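# Shop gallery: the block and bin page

April 2019

Hi again! I promised a few of you that I'd finally put up a page about the sorting station, and I've had the afternoon to myself, so let's go. If you're new, I'm Nayeli Villanueva, and I look after the practice pieces and the bins at the Paucar workshop in Drerkirport. It's a small job title for what feels like a whole lot of sheet metal. I get asked about the blocks more than anything else (where they come from, why they're those colors, can I have one for my desk), so most of this page is going to be me talking about blocks. Sorry in advance to the people who came for the shelving. The shelving page is coming!

## The blocks

We have 226 of them altogether, half of them older than my time here. The first batch came from Jakdale in October, in a cardboard box so heavy that it went straight through the bottom of my cart. I like the long shape much better than the cubes we used before. Cubes pile up in a corner and look the same whichever way they land. With a long block you get a direction, so every time you tip a handful out you have a fresh little puzzle: one pointing at the wall, one lying across, two that have decided to be best friends.

The red ones lean toward brown, and people do argue with me about calling them red. My sister says brick. The label on the shelf says RED and I printed that label, so red it is. The green is a really deep, dark green, and I wouldn't trade it. We tried a lighter one for a couple of weeks and I never warmed up to it.

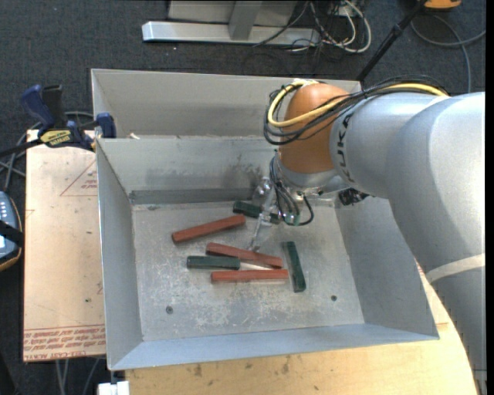

Anyway, back to colors. Three and three is my favorite mix for a small fill, because you can take it all in at a glance and still get some interesting leaning and slanting. Big fills are fun too, but then you spend the rest of the morning fishing greens out from under reds. I usually do the small ones before lunch and save the big ones for when I've got company.

## The bin

Plain gray sheet metal, no paint, no lining. I have a soft spot for it. The floor was shiny once, for maybe a week, and now it's all pale scratches and rubbed places, worst in the middle and up toward the front. There are smudges and scuffs along the back as well. I used to go after those with a rag and a bottle of something lemony every Friday, and then I figured out that I was the only person who cared.

We did look at replacing it. Estberg quoted us 578 for a new one, delivery not included, and I said thank you very much and went back to my rag. A scratched bin holds blocks exactly as well as a new one. What I did spend money on was a strip of rubber for underneath, and I wish I'd done it years ago, the noise in here used to be unbelievable!

If you're setting up a bin of your own, here's what I'd pass along:

- Get one that's wide and open. You want to be able to see into the corners.
- Sloping walls are nice to have. Blocks slide back down and don't get stuck standing up against the side.
- Check the fasteners in the floor now and then. Ours sit fine, but I run my hand over them anyway.
- Keep a brush nearby for the bits and scraps. They get everywhere.

## Keeping it all in order

Blocks live in trays on the low shelf, 26 to a tray, reds on the left and greens on the right. Whatever's left over goes in the coffee tin. When a corner gets chewed up I put that block in the "retired" drawer, and there are 14 in there at the moment. Two of them hold my office door open, and one went home with a visitor's little boy who had been very good through a very long tour.

I wash the rest twice a year in the big sink with dish soap and lay them out on towels. It takes almost a whole day, mostly because I keep stopping to line them up by color. If anyone in Drerkirport wants to come help with the next wash, I'll provide the towels and the cookies. Leave me a note at the front desk and I'll find you a pair of gloves.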